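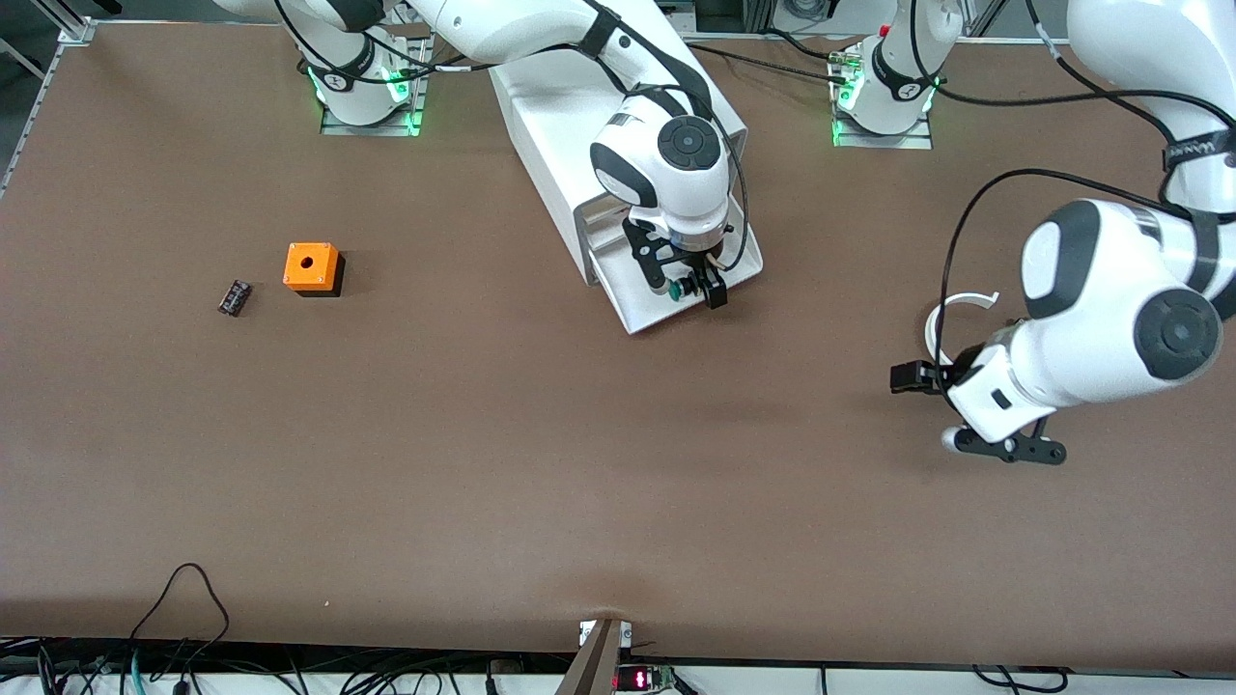
Cluden Trade Center
Small Parts and Bench Layout
Handout 6: Tabletops, stands and where the parts go
Instructor: Nattawut Rungrueang, Room 129

Read before the second February session. Bring your sketch from Handout 5, a pencil and a ruler.

1. The surface

For this course the work surface is a flat table with a plain, matte covering in one color. Brown, gray and dull green all do the job. A glossy top throws back the overhead lights, and small parts get lost in the reflections. A strong pattern or wood grain hides them almost as well.

Pick a color that contrasts with most of the parts in the job. White parts show up well on brown. Black screws do not show up well on dark gray, and if a job has a lot of them, put a light sheet under the parts area and leave the rest of the table as it is.

The covering has to lie flat all the way to the edges. Tables in the Stokton building have covers that lift at one corner. Press the corner down and tape it underneath before you start, and check it again after lunch.

Wipe the surface with a damp cloth, let it dry, then run your palm over it. You are feeling for grit and for old tape glue. Grit under a stand makes it rock.

Light on the surface should read 500 lux or better with the meter held at table height. Take the reading where your hands will be. The meter is signed out from the front desk.

2. The stand

A stand holds the work, or gives you a fixed place to bring a part to. Ours are white brackets, box-shaped, open at the front, with a top face that tilts. Other shops use flat-topped blocks or simple L brackets. What follows applies to all of them, except where the tilt is mentioned.

Position. Put the stand toward the far half of the table, near the middle from left to right. Leave at least 200 mm of clear surface between the stand and your near edge. Most people start out with the stand too close and end up resting their forearms on it.

Angle. A stand does not have to sit square to the table. Turned on the diagonal, an open-front stand lets you come at the lower front corner from one side, and you can still see past your hand into the opening. Set square, the same corner is often behind your knuckles. Try both in the exercise and write down which one you kept.

Tilt. A tilted top face is easier to read and to place things against. Loose round parts will roll off it. Do not use it as a shelf.

Marking. Once you have settled on a position, put tape at two corners of the foot. One corner is not enough, the stand can still turn.

3. Small parts

Parts waiting to be used go to one side of the stand, on the open part of the table. Choose the side by the hand you pick up with, and stay with it for the whole job. Finished pieces go to the other side.

Space them out. There should be a full finger width of bare surface all the way around every part, more if the part is tall and likely to tip. Parts that touch get picked up two at a time.

Only put out what the next step needs. Everything else stays in the Phuthong trays, lids on, on the shelf behind you. A table with two or three things on it is easy to check by eye. With twenty you will stop checking.

Capped parts need a little extra care. Where the cap is a different color from the body, as with the green-capped ones, use the cap to tell which end is which and lay every part pointing the same way. Hold by the body when the body is what you are fitting, and do not twist the cap while carrying.

4. Working at an opening

Fitting a small part inside an open-front stand goes in this order:

Bring the part over the table first, high enough to clear the top of the stand.
Line it up in front of the opening before lowering.
Lower straight down, then move in.
Stop at the corner and look from the side.
Seat the part.
Let go fully before you pull back.

The common mistake is lowering and moving in at the same time, which clips the front edge and shifts the stand. If that happens, go back to your tape marks. Do not correct it by eye.

Keep cables and cords off the surface. Anything that has to cross the table should go overhead or around the back — a cord lying between the parts and the stand will drag something sooner or later.

5. Clearing down

Parts back in trays, trays back on the shelf. Lift the stand, do not slide it, because sliding scuffs a matte cover and the shiny track stays there. Leave the tape marks if your group has the same table next time, and write your initials on them. Otherwise peel them and wipe off the glue with the Zirau cleaner under the sink. A small amount on the cloth, never poured on the table.

Exercise (pairs)

Draw your table from above, to scale. Show the stand, the parts area, the finished area and your own position. Set it up as drawn. Run the steps in section 4 with the stand square, then again with it on the diagonal, same part each time. Note any contact with the stand and any point where you lost sight of the part.

Hand in the drawing and the notes together, both names on each page. Corrections to the drawing in a second color, please — no erasing.

Next: Handout 7, trays and labels.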